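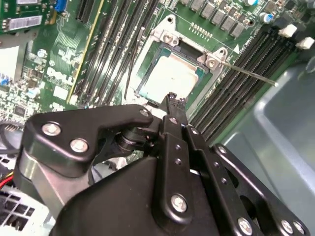 Rebuilding a Retired Office Desktop
Miltum Technical College, Skornville campus
Hardware Basics, project report
Mon 13 July

1. Background

The college received 30 used desktop computers from Pradenier, an office supply company that was replacing its machines. They had been in storage since October. Each project group was given one tower and asked to find out what condition it was in, clean it, replace the thermal paste on the processor, and write a recommendation: keep it for the computer lab, use it for parts, or send it to recycling.

Our tower is a Dell. It came with a power cord and no keyboard, mouse or monitor. According to the sticker list that came with the delivery it had been a reception desk machine. It turned on the first time we tried it, but the fan went to full speed after a few minutes and stayed there.

2. What we wanted to find out

Our main question was whether the fan noise came from the fan itself or from poor contact between the processor and the heatsink. Dried thermal paste is a common cause in older computers and costs very little to fix. We also wanted to write steps for opening this case that next term's students could follow without help.

3. Opening the case

We unplugged the tower, held the power button down for a few seconds, and laid it on its side on the aluminum table. The surface has slots between the rails, and on the first day a screw fell into one of them. After that we kept a parts tray next to the case and put every screw in it right away.

The side panel comes off without tools. With the panel off you can reach most of the inside. The power supply runs along the bottom of the case. The hard drive is in the corner near the front bezel, and the cables to it run through the gap between the motherboard and the drive bays. Dell uses blue plastic for several of the parts you are supposed to move by hand, such as those on the drive caddy and the clips for the expansion slots. This helped us a lot, as none of us had opened this model before.

The heatsink had to come off before we could get to the processor. We loosened its screws a little at a time, going corner to corner. It did not want to let go at first. We twisted it gently until the old paste gave way, then lifted it out and put it on a paper towel.

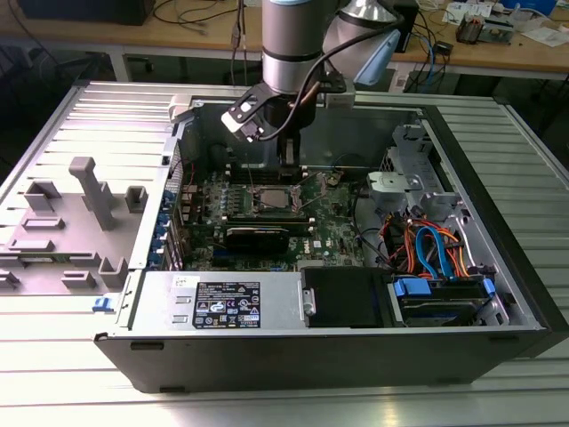

Figure 1. The tower on its side with the panel off. The processor is in the open socket and the retention lever is up.

4. Cleaning and new paste

The old paste was gray and hard, and it came off in flakes. We wiped the metal top of the processor with a lint-free cloth and isopropyl alcohol, always toward the middle so that nothing ended up in the socket. The base of the heatsink took longer than the processor did.

We lifted the processor out once to look at the contacts. This was the part we were most careful with. The socket has a metal load plate with a long thin lever that holds everything down, and the lever is under tension when you release it. We held the processor by its edges only. The contacts looked fine to us, so we put it back the same way around and did not take it out again.

Dust was the other problem. Most of it was in the fan shroud and at the rear vents. We used a soft brush and canned air, and held the fan still with one finger while spraying. The shroud has a gray plastic bracket that bends more than we expected, and we almost snapped it putting it back – go slowly here.

We did not open the power supply. The course rules do not allow it, and there are warning symbols on the label.

5. Testing

We tested the tower before and after the work with the same method: a cold start, then the same load program running for 40 minutes with the case closed. Before the work the fan went to full speed early in the test and did not slow down. Afterward it sped up for short periods and then dropped back. The highest processor temperature in the second test was 38 degrees lower than in the first. We repeated the second test the next morning and the result was close enough that we accepted it.

The hard drive passed its self-check but is slow. Starting up and opening a browser takes a long time compared with the newer machines in the lab.

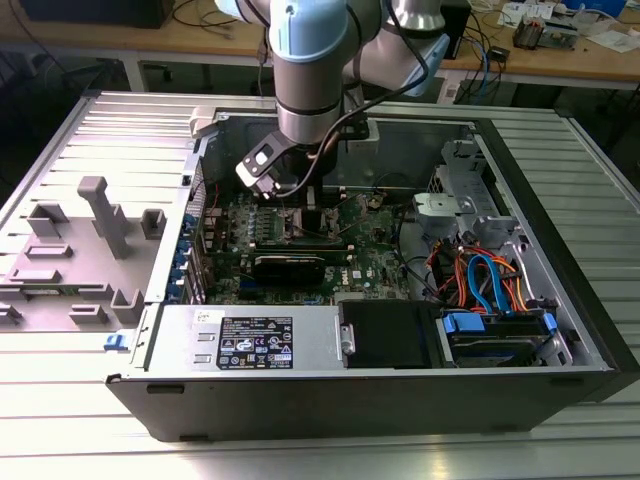 6. Problems

We lost most of one session because a cable to the drive was not pushed in all the way after cleaning. The computer turned on but did not find the drive. We looked for the fault in the wrong place, starting with the memory, and only checked the cable at the end of the day.

We also forgot to photograph the cable routing before we moved anything. We got it back together by comparing it with the Kurtuluş group's tower, which was the same model.

7. Recommendation

Keep the computer for the lab, but replace the hard drive with a solid state drive before it is used. The fan does not need to be replaced. If other towers from the same delivery have the same noise, change the thermal paste first. Plan 2 sessions for each tower: one for cleaning and one for testing.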